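Ticket 366 — Contact form on new site not sending
Status: Solved
Opened by: Gunnlaugur Laxdal, Oddsson

Gunnlaugur, 9:14 am
Hi there! First of all, the new site looks wonderful and my sister has already sent the link to half of Brundville. One small trouble, though. When people fill in the contact form, the little wheel spins and then it says "Message could not be delivered." I tried it on my phone and on the shop computer, and I got the same thing on both. The old address on the business cards still gets mail fine, so I don't think I broke anything (but you never know with me).

Hafþór Ketilsson, Dirkdale Support, 10:02 am
Good morning Gunnlaugur, and thank you for trying it on two devices before writing, that saves us a good bit of back and forth. I sent a test through your form and got the same error. The log shows the form is still trying to send from the temporary address we used while building the site, and that address was closed when your own domain went live in April. I've pointed it to your real one. Could you try again, please?

Gunnlaugur, 11:30 am
It says "Thank you" now — but nothing has come in. I looked in spam too.

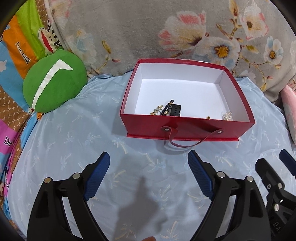

Gifts page, red box with beads and pearls

Hafþór, 1:45 pm
Thanks for checking. The missing mail was a second problem: the Deso mail record had a typo in it, and that one was ours, sorry. I've fixed it and sent two more tests. Changes like this can take up to 14 hours to reach everybody.

Gunnlaugur, Saturday, 8:20 am
Both tests are here, and a real message from a customer as well! Please go ahead and close this, and thank you so much for your patience.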